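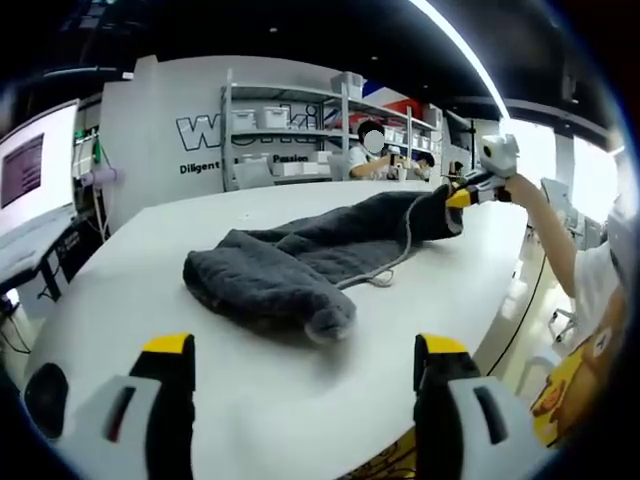
Support > Hand-held grippers > Faults > Jaw width drift

Fixing jaw width drift on a two-gripper station

This procedure covers a fault found on Irkik hand-held grippers during cloth handling. The recorded jaw width moves away from the true width over a session. In playback, the fingers appear to close on fabric before they reach it, or they never report fully closed. A robot trained on such recordings will release early or pinch hard enough to stall its finger motor.

The fault went unnoticed at our station in September because the video was normal. Of 155 episodes checked afterward, 22 had a width error large enough to reject.

Symptoms

- Empty jaws, fully closed, do not read 0 mm in the Gedell recorder.
- The reading is correct at the start of a session and wrong at the end.
- Only one gripper of the pair is affected.
- The error grows faster with thick fabric than with thin.

If the reading freezes or drops out completely, the problem is in the cable or connector and this page does not apply.

Cause

Thick cloth holds the fingertips apart while the operator keeps squeezing the trigger. The load passes through the finger carriage to the encoder clamp. If the clamp screw is under-torqued, the encoder ring slips a small amount on each hard grasp. The slip is in one direction and adds up.

Before you start

Stop recording and put both grippers down on the table. Disconnect the affected gripper before opening the housing. The carriage spring stays under tension with the power off and can trap a fingertip, so keep fingers out of the rail.

Procedure

1. Open the width readout in Gedell. Close the empty jaws and write down the value. Repeat with the jaws fully open.

2. Grasp a folded edge of thick cloth, squeeze firmly, and release. Do this 8 times.

3. Close the empty jaws again. If the value has moved by more than 0.5 mm, the clamp is slipping. If it has not moved, check the fingertips for wear and stop here.

4. Disconnect the gripper and remove the rear cover.

5. Back the clamp screw out completely. Wipe the shaft and the inside of the ring with alcohol. Grease on the shaft is common after a finger swap.

6. Refit the ring with the Pfister clamp, flat side toward the housing. Tighten until the ring cannot be turned by hand. Do not use thread locker; it creeps onto the encoder face.

7. Replace the cover, reconnect, and run the zero routine with the jaws empty.

8. Repeat steps 2 and 3, then lift one end of the cloth off the table and hold it. The reading should stay steady during the hold.
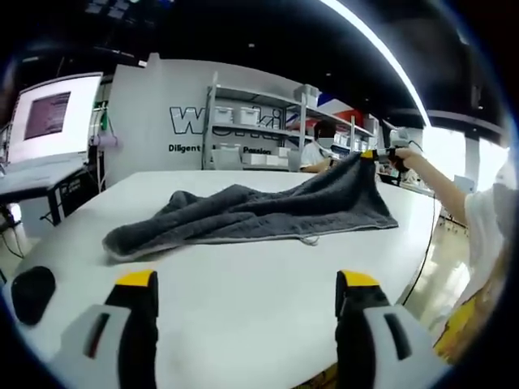
One end of a thick dark cloth held up with the right-hand gripper. The left-hand fingers are open.

Recordings made before the repair

Do not correct them with a single offset. The slip happens in steps, and the error differs from one episode to the next. Reject any episode where the closed reading before and after the task differs by more than 0.5 mm.

Last revised 13 November 2024

Contact: Ever station support | © Ever | Back to top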